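2023-02-27

Equipment plan for the second half, first pass. Rocío wants numbers before she talks to Lencho again, so these are rough but usable.

Handheld grippers: we have two working units and want 8 by June. Lencho quoted 470 each for the printed body, pads and camera mount, no camera. Drinel is cheaper on paper but ships without pads, and Idrisa thinks we'd spend the difference on his time. I agree. Going with Lencho unless the lead time slips again.

Pads wear out first. Put in a line for spares, two sets per unit. Gebremedhin has the wear log from January, need to get it from him and check that two is enough.

Cameras: same model on all units, or calibration turns into a mess. Mebrat asked if we could keep the old ones on the first two. I'd say no, sell them or use them for bench tests.

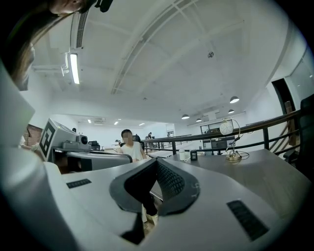 Arm for the downstairs bench: leave out of this round. Vollanum offered the demo arm at a discount but we would still need a stand, a controller cabinet and a safety check, and none of that is in their price. Ask again after June.

Storage: 979 left over from last year's small tools line. Hiwot says it can be moved to storage if we ask before the books close. Drives first, then a charging shelf.

Contingency: 2000. Last time we had nothing set aside and paid for shipping out of consumables.

Open:
- Lencho, written lead time for the full order
- does the price hold if we split it in two deliveries
- labels for the units, Mebrat has a numbering scheme
- Rocío to confirm who signs

Idrisa to redo the sheet with pads as a separate line.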